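## Lightfoot Pop-Top Trailer, 177 miles in

We picked up our Lightfoot in December from the dealer in Bremville and I finally have enough nights in it to say something useful. Short version: I love it, with a couple of gripes!

Setup is quick. The roof goes up on gas struts (I can do it alone, and I'm not tall), and the two bunks slide out from either end. The mattress on the wide side is comfy enough that my brother-in-law Clive slept until nine both mornings at Kandgate. The narrow side is fine for kids or one adult who doesn't roll around much.

The kitchen is where they spent the money. Two burners, a deep sink, and a slide-out pantry that holds way more than I expected. The water pump is loud though, like filling-a-bucket-next-door loud, and if anybody gets up for a drink at night you'll all know it.

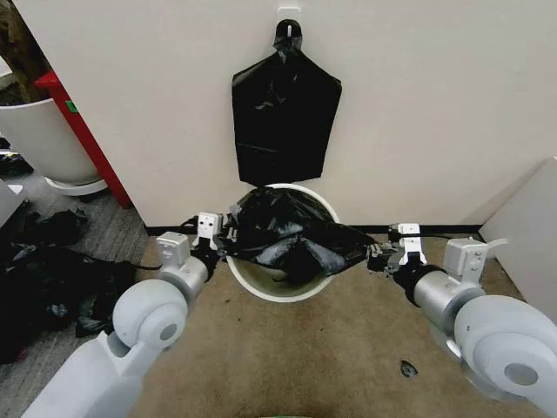

Storage under the dinette is split into three bins, and the middle one has the heater duct running through it, so don't plan on putting chocolate in there (ask me how I know). Trash is my other gripe. There's no built-in spot for it, and a round white bin with a black bag in it, the plain kind you'd stand against a wall at home, ends up in the walkway every single time. A little door-mounted holder would fix that.

Towing was easy behind our old wagon, even with the 200 watt solar panel on the roof. It did wander a bit in crosswind coming down from Kandgate, and moving the cooler forward helped.

Would I buy it again? Yep. Get the bigger awning if they offer it to you, and bring your own leveling blocks, the ones it comes with are too small for soft ground.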